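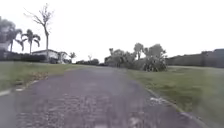 Learning birdsong, one year in

I knew four birds by ear this time last year, and one of them was the cuckoo, so I'm not sure it counts. Now I'm up to the point where I stop dead in the middle of conversations and point at hedges. I love it! I've wanted to write it all down for ages, partly for the people who keep asking how I got started and partly so I can look back when I've forgotten what it was like to be so bad at it.

It began with a beginners' morning at Drostton, led by Mirta Carrasco. We met at 5.15 in the dark with flasks, and for the first half hour she wouldn't let us name anything. We just had to say what we heard. High or low, fast or slow, does it repeat, does it stop to breathe. I wrote "squeaky trolley" in my notebook and was very proud when that turned out to be a great tit. Everyone says squeaky wheel or "teacher, teacher", I know, but I got there by myself and I'm keeping the trolley.

The song thrush was the one that hooked me. It says a thing, likes it, says it again, sometimes a third time, then moves on to something else entirely. Once you've got that you can't lose it. The blackbird is lazier and richer, a bit like someone whistling with their hands in their pockets, and it hardly ever repeats a phrase straight away. I used to mix the two up constantly. I'd stand under a tree muttering "twice or once, twice or once" until I was certain.

After that morning I started going out most days before work, usually for an hour or so along the Iltdale side, and made a rule that I'd learn one bird properly before I let myself start on the next. The robin took me two weeks. It's such a slippery song, all thin silver bits and sudden pauses, and it changes in the autumn to something sadder (or I get sadder in the autumn, hard to say). The wren was much easier. For something that weighs less than a pound coin and a half it is astonishingly loud, and there's that rattle in the middle, like running a thumb down a comb.
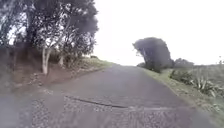 Chiffchaff and willow warbler were next, and they were a joy after all that, because although they look so alike I'd given up on them years ago, they sound nothing like each other. The chiffchaff says its own name, more or less, over and over. The willow warbler comes tumbling down a little scale and fades off at the end. My first one was in April and I had a proper grin on my face all the way home.

I keep a notebook with a page for each bird and a lot of silly squiggles. Up for high, down for low, dots for short notes, a wavy line for a trill. The squiggle for a goldfinch looks like a spilled tin of pins. I did try recording things on my phone, and by March I had 294 clips, nearly all of them wind with me breathing over the top. I've kept perhaps a dozen. The squiggles work better for me, and they make me listen to the end.

What I hadn't expected is how much it changes being indoors. I can lie in bed with the window open and know the dunnock is on the fence and the starlings are doing their impressions on the chimney. One of them does a very good curlew.

A few of you have emailed with the same thing, so:
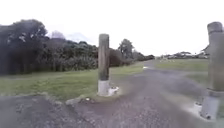 When is the best time of year to start?

Late winter, if you can bear the cold. There are only a handful of birds singing then, mostly robins, great tits, a song thrush or two and the odd dunnock, so you can pick them out one at a time before the summer visitors pile in. By May it's glorious but it's a wall of sound, and I'd have given up in the first week.

Next on my list is the blackcap, which everyone warns me sounds like a garden warbler, and the garden warbler, which everyone warns me sounds like a blackcap. I've given them a double page to share. If you've got a way of telling them apart, please put it in the comments, the sillier the better!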